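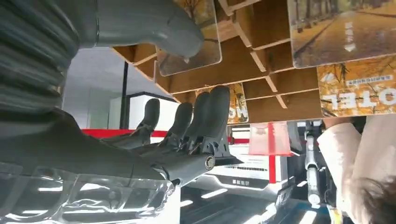
## Putting a wooden grid shelf back up on a plasterboard wall

**Rui Cunha**
June 22, 2021

We rent the upstairs of a house on Gebru Road in Luklow and we are having the back room painted in July. There is a wooden grid shelf on the wall in there, the open kind with square compartments, and it has to come down first. The landlord is fine with us taking it down and putting it back as long as the wall is left tidy.

It was up before we moved in, so I don't know how it was fixed. I have had the things out of the top row and looked, and there are two metal brackets at the back with a screw through each. One of the screws turns round and round without getting any tighter. The wall sounds hollow nearly everywhere I knock.

I weighed the books and folders that normally live on it using the bathroom scales and they come to 22 kg. That is without the shelf itself, which I can't weigh until it is down.

What I would like to know:

- Can I use the same holes again, or should I make new ones?
- What sort of plug do I need for a hollow wall and this kind of weight?
- Do I fill the old holes before the painting or after?

I have a cordless drill, a spirit level and a basic set of bits. I don't have a stud finder. I have put up curtain poles before but those were on brick.

---

**oldhandsluklow**

Don't use the hole with the loose screw. If a screw spins like that then either the plug behind it is turning with it or the plasterboard has crumbled round it, and in both cases there is very little holding that side up. I would take the heavy things off today and not wait for the painters.

Find out where the timber is before you decide anything else. You don't need a stud finder. Get a small strong magnet, a fridge one will sometimes do, and move it slowly over the wall in a zigzag. It will catch where the board has been screwed or nailed to the studs. Mark each place it catches with a bit of masking tape. After a while you should see the marks making a line up the wall, and that line is your stud. Check it by pushing a thin bradawl in somewhere the shelf will cover. If it goes in with no effort after the board, you have missed. If it stops and you have to lean on it, you have wood.

Before you drill, look where the sockets and switches are. Cables usually run straight up or down from them, or straight across. Keep out of those lines. The cheap cable detectors are not perfect but they are better than nothing, and the tool library in Luklow used to lend them out.

If your studs line up with the brackets, screw straight into them, no plugs. You want a decent thick wood screw, 5 mm is what I would use, long enough to go through the bracket and the board and still have a good bite of timber. Drill a narrower pilot hole first or you may split the stud or chew up the screw head.

If the studs don't line up, which is common, put a batten across. That means a straight length of planed timber screwed to at least two studs, and then the shelf brackets screwed to the batten. It brings the shelf forward by the thickness of the batten. Mine is 19 mm and I stopped noticing it after a week. Paint it the same colour as the wall while you have the paint open. Ask the landlord first as it does mean extra holes.

Hollow wall anchors are fine for lighter things. Proper metal ones, fitted well, will take a fair load, but the figure printed on the packet assumes sound board and a straight downward pull. A deep shelf with folders in it is also pulling outwards at the top. I would only rely on them if there was no way at all of reaching timber.

As for the filling, do it before the painting. Cut away any loose paper round the hole with a knife, push the filler well in, let it dry fully, then fill again because it will have sunk. Sand it flat. If the spinning screw has left a hole bigger than your fingertip, stick a bit of plasterboard mesh tape over it and fill over the top of that.

---

**Narkia**

You can just use those spring toggle things, we have had a mirror up on them for years.

When you take it down get someone to hold it. We took ours down with one person and it swung on the last screw and took a gouge out of the wall. Also put the screws in an envelope and tape it to the back of the shelf or you will never find them again.

---

**sovatby_joiner**

I agree with the batten. A mirror hangs flat against the wall and nobody keeps adding things to it, so I wouldn't go by that.

A few small points to add to the above.

To get the spinning screw out, slide a flat blade or a paint scraper under the bracket and lever it gently towards you while you turn the screw. The outward pull gives the thread something to work against. If it still won't come, take the other side out first and support the shelf, then pull the whole bracket away and accept the hole.

Hold the shelf against the wall and pencil along its top edge before you remove it, if you want it back at the same height. Measure down from the ceiling as well and write the number somewhere, because the pencil line is going to be painted over.

New paint needs time. It can be dry to touch and still soft, and anything pressed tight against it will stick. I leave it a few days, and longer if the room is cold.

Start with the heavy folders in the bottom row when you reload it, and put the level on it again the next day.

---

**Rui Cunha**

Thank you all. I tried the magnet this evening and found two studs, one almost behind the left bracket and the other nowhere near the right one, so it will be a batten. I have written to the landlord to ask. Is there any reason not to use an offcut of floorboard for it? There are some under the stairs.

---

**oldhandsluklow**

Fine if it is solid wood and straight. Cut the tongue off first so that it sits neatly, and check it for old nails.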